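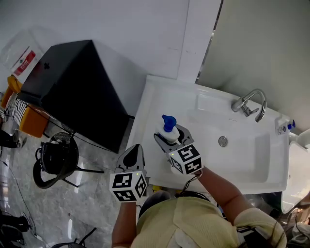 White pump bottle with a blue pump, held above the left end of the sink.

Bathroom sinks and soap bottles: frequently asked questions

Last updated 24 December 2024

The Fimlow help desk gets the same handful of questions about looking after a bathroom sink and the bottles that live on it. The answers are collected on this page. They apply to ordinary white ceramic sinks with a flat rim. If you have stone, glass or solid surface, read the section on other materials first.

How often should I clean the sink?

Once a week for a sink used by one or two people. In a family bathroom or a small office, twice a week is better. A quick rinse after brushing teeth or shaving saves a lot of scrubbing later. Toothpaste is easy to remove when fresh and slow to remove once it has dried on.

What should I use on white ceramic?

Dish soap and warm water, applied with a soft sponge. For a dull film that soap doesn't shift, use a cream cleaner made for bathrooms and rinse it off well. Avoid steel wool, scouring powder and the green side of a kitchen sponge. Scratches in the glaze can't be polished out at home, and they hold dirt.

Can I use bleach?

Diluted, now and then, on ceramic only. Follow the label on the bottle. Never mix bleach with vinegar, ammonia or any other cleaner, and don't use it right after one of those without rinsing the basin first. Keep it off chrome.

In what order should I clean?

Take everything off the rim. Wipe down the bottles and set them somewhere dry. Clean the faucet, then the rim, then the inside of the basin, and finish with the drain. Rinse with clean water and dry with a cloth. Put the bottles back after the rim is dry.

Where is the best place for a pump bottle?

On the flat part of the rim, to one side of the faucet, where you can press the pump with one hand and the drips fall into the basin. Left or right is a matter of habit. Don't stand it directly behind the faucet lever, where it gets knocked over when someone turns on the water.

If the rim slopes, use a small tray with a lip or a wall shelf.

My bottle leaves a ring on the rim. How do I get rid of it?

A soft ring is soap. Wet it, wait two minutes and wipe. A hard, chalky ring is mineral scale. Lay a paper towel soaked in white vinegar over it for ten minutes, then rinse. Keep the vinegar away from metal trim and rinse off any splashes.

To stop the ring from coming back, dry the underside of the bottle when you clean. A bottle with a recessed base traps more water than one with a flat base.

Can I lift the bottle by the pump head?

It is better to hold it by the body. Pulling on the pump loosens the collar over time, and then the bottle leaks if it tips. Check that the collar is screwed down before you move a full bottle.

The pump is stuck. What can I do?

First check that it isn't locked. Most pumps lock when you push the head down and turn it clockwise, and unlock when you turn it the other way. If it is unlocked and still doesn't move, unscrew it, run hot tap water over the nozzle and press it several times in a cup of warm water. Dried soap in the nozzle is the usual cause. A pump that goes down but doesn't come back up has a worn spring and should be replaced.

Can I refill a pump bottle?

Yes. Empty it completely, wash it with hot water, and let it dry before filling it again. Don't top up a half-full bottle. Old soap at the bottom can spoil, especially in a warm bathroom. Leave a little space at the top so the tube doesn't push soap out when you put the pump back.

How do I tell two similar bottles apart?

Put a waterproof label on each one. Use different pump colors if you can get them, but don't count on color alone. Visitors won't know that blue means lotion in your house. Cleaning products should stay in their original containers and never go into a soap bottle.

How do I keep a chrome faucet shiny?

Wipe it with a damp cloth and dry it right away. Pay attention to the base, where water sits against the ceramic. For spots, use a cloth dampened with a mix of equal parts vinegar and water, then rinse and dry. An old toothbrush reaches behind the lever.

What about the drain stopper?

Wipe the top when you clean the basin. Once a month, clean under it. Some stoppers lift straight out, some unscrew, and some are held by a rod below the sink. If yours doesn't come out with a gentle pull or turn, look underneath before using force. Remove hair and soap residue, rinse the stopper and put it back.

The water drains slowly. Should I use drain cleaner?

Try cleaning the stopper first. Then try a plastic drain strip or a small plunger with the overflow hole covered by a wet rag. If that doesn't help, clean the trap, with a bucket under it. Chemical drain cleaner is a last resort, and you should tell a plumber if you have used it.

Can I keep a cabinet right next to the sink?

Yes, if the surface can take splashes. Wipe up water on the top and along the bottom edge, where the finish fails first. Leave a small gap so you can get a cloth between the cabinet and the wall. Dark cabinets show dried water spots and soap more than light ones do, so use a dry cloth last.

Is it all right to store things in plastic bags in the bathroom?

For unopened refills, yes. Towels, brushes and sponges should not be closed up in plastic until they are fully dry. Keep bags off the floor and out of reach of small children.

Does any of this change for other materials?

Skip the vinegar on marble, limestone and most other natural stone. On glass, avoid anything gritty. For solid surface sinks, follow the maker's instructions.

Who answers these questions?

This page is looked after by Sang Trình at Fimlow. It is next due for review in March.

Was this page helpful? 58 people found this helpful
2 comments
Shares: 1125

Related questions
Removing limescale from a shower head
Choosing a tray for the Hundholm shelf
Koech soap refills: how to store them
Cleaning grout without harsh products
What to keep in a small bathroom cabinet

Get home care tips by email. Sign up for the Fimlow newsletter. You can unsubscribe at any time.

We use cookies to remember your settings and to see which pages are read. Accept all / Manage choices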